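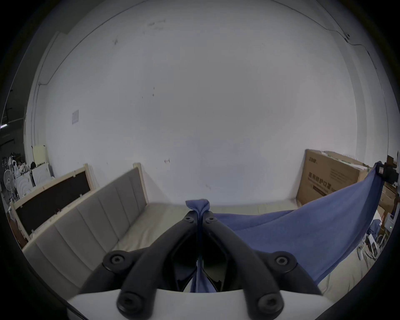

Let the Kids Fold the Laundry

I have been helping out with the after-school robotics club at Najafi for long enough now that parents feel free to tell me what it should be doing, and what most of them would like, bless them, is more competitions. I understand it completely. I was at the Breseo meet in December with everybody else, yelling myself hoarse over a machine that pushed foam cubes into a corner, and I would go again tomorrow.

But I want to put in a good word for the spring project, which the students call Pukix (please don't ask me why, there was a vote) and which is concerned, from beginning to end, with cloth. How do you pick it up? Where do you pinch it? What do you do with the part that's dangling? You work a gripper by hand and try to spread, pull or fold something any ten-year-old can manage on a Saturday morning with one eye on the television, and you find out how much your own fingers have been doing all these years without telling you.

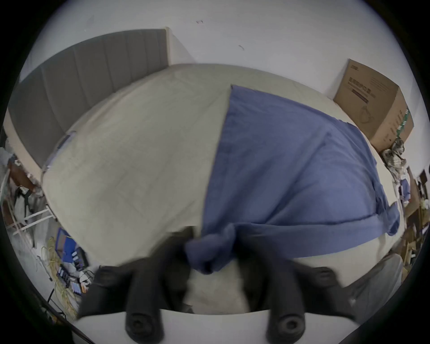
Blue cloth on the bed, gathered between the gripper's two fingers.

We have 16 students this year, and I'd guess half of them signed up hoping for wheels. A foam cube is a forgiving thing to learn on, I'll grant you. It stays the same shape, and you can measure it once and be done. Cloth changes every time you touch it, so a student has to look again, and then again, and then talk to whoever has hold of the other side.
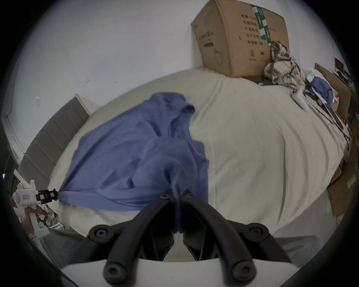
2 min read

It's the talking I would fight for, if it came to a fight. With one gripper at each end of a sheet of fabric you simply have to say what you're about to do, and I've heard quiet kids become very good at saying it: "a little toward me, now stop, now down." I never once heard that at a competition table, where the loudest child tends to end up with the controls!

I know a bed and a piece of cloth don't make much of a show for visiting grandparents, and there's no trophy to put in the case by the front office. Keep the Breseo trip, by all means. I'd only ask that we leave the spring alone, and that anybody who still thinks it's a waste of an afternoon come by at 4:30 and try folding a shirt with us.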